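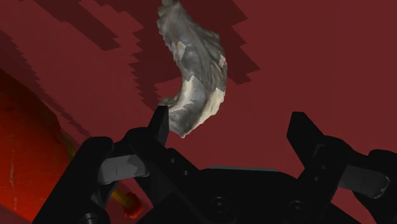 Oyster Gardening in Varnport: Your Questions, Answered at Some Length

Last updated: August

What is oyster gardening, and do I need to know anything before I start?

Oyster gardening means looking after baby oysters in a cage or a floating bag off your own dock (or a friend's dock, or the town pier if you live up the hill like I do) until they are big enough to go out on the Mornelar reef. You don't need to know a thing. When I started I couldn't have told you which side of an oyster was the top, and I have now raised eleven seasons' worth and still get pleased as anything when I pull up the cage in spring and see how they've filled out. If you can rinse something with a hose and write down a date, you're ready.

Can I eat them?

I'm sorry, but no, and please don't let a brother-in-law talk you into it. The water around docks isn't approved for growing shellfish to eat, and an oyster filters whatever passes by, including things you'd rather not think about over dinner. Cooking them doesn't make them safe for this purpose either, because heat won't take care of every kind of pollution. If all this talk makes you hungry, buy from a licensed grower and enjoy them with a clear conscience and plenty of lemon!

How many oysters will I be given?

Each household gets one bag of spat on shell, which means the tiny oysters have already settled on old, cleaned shells. We plan on 1000 babies to a bag. That sounds like a crowd, but when you pick them up they're no bigger than a lentil and the whole lot fits in a mesh bag you can carry to the car in one hand. Some won't make it. That's ordinary, and you haven't done anything wrong.

How much does it cost?

The starter kit is $70, and it covers the cage, the rope, the spat and the little brush everybody loses by October. If you already have a cage from a past year, bring it along and you'll only pay for the spat. We do keep a few loaner kits, and Shireen Motaung handles those very quietly and kindly, so send her a note through the sign-up form and there's no need to explain yourself.

My dock is in fairly shallow water. Will it work?

Usually, yes. We ask for at least 2 feet of water under the cage at the lowest tide you normally see. You want it hanging clear of the bottom, as mud is the great enemy and will smother young oysters faster than any crab. Go out and measure at low tide before pickup day, and do it more than once if you can, since a stiff north wind will push the water right out of Hoarau Cove and give you a very different answer from the one you had the evening before.

It also needs to be salty. Docks up the creek past the old Trekar boatyard get too much fresh water after heavy rain, and we've had such poor luck up there that we now ask those families to share a spot on the town pier. It's good company down there on a Saturday-ish sort of morning, if that's any comfort.

How often do I have to clean the cage?

Every other week in warm weather, and once a month once the water cools down. Pull the cage up, give it a good shake, rinse it with creek water or a garden hose, and scrub off the worst of the fuzz with your brush. Leave it in the air for an hour or so if the day is mild, which discourages the sea squirts. In hot sun I'd keep it shorter and put it in the shade. Then down it goes again.

You don't need to scrub each oyster. Conall Quinlan did this his first year with a toothbrush, all of them, every visit, and his did no better than mine.

There are crabs, worms and small fish living in my cage. Should I be worried?

Mostly you should be delighted! Gobies, blennies, grass shrimp and little mud crabs love an oyster cage, and my grandchildren think the whole point of the program is to tip it into a tub and see who's home. Put the fish and shrimp back in the water. The larger crabs ought to come out, as a blue crab that slipped in small and grew up inside will eat very well at your expense. Flatworms are the other ones to watch for. If you find a lot of them, email us and we'll talk you through a dip in salty water.

How do I tell a live oyster from a dead one?

A live one keeps its shell shut, or closes up when you tap it. A dead one gapes and stays that way, and before long it's just two halves, often with mud inside. If you find an empty pair, we call that a box, and there's a column for boxes on your record sheet. Please do fill it in. Empty shells can go back in the cage, where they still make a perfectly good place for something to live.

Why do mine look so odd? I expected them to be round.

Oysters grow in whatever direction they have room for. A crowded one will grow long and thin, one wedged against a neighbor may bend, and two that settled on the same old shell can end up joined for life. Thin, sharp new growth along the lip is a good sign, though it will cut you, so wear gloves. Color tells you very little.

Do I leave them out in winter?

Yes, but lower the cage before the first hard freeze so the oysters stay well under any ice. They'll shut up and wait out the cold without needing anything from you, and you can stay by the stove. Check your rope after storms.

What happens on return day?

We collect in late spring at the town pier, from eight in the morning until the tide turns. Bring your oysters damp and cool in a bucket under a wet towel, without any water in it (they use up the oxygen in a bucket in no time). Ubaldo Cirillo measures a sample of 50 from each household with his calipers and calls out the sizes, and somebody writes them down. After that they're loaded on the boat and taken out to the reef. There are a few seats on board, drawn by lot, and there's coffee for those of us left behind.

Where can I bring old shells from dinner?

There's a bin behind the fish market, on the parking lot side. Shells only, please: no lemon wedges, forks or paper napkins. They're left out in the weather for a good long while before we use them, so don't trouble yourself about washing them.

I have a question that isn't here.

Write to Lucrezia Fontana through the sign-up form. She gets to her messages in the evening, after supper, and if she doesn't know the answer she'll go down to the pier and ask.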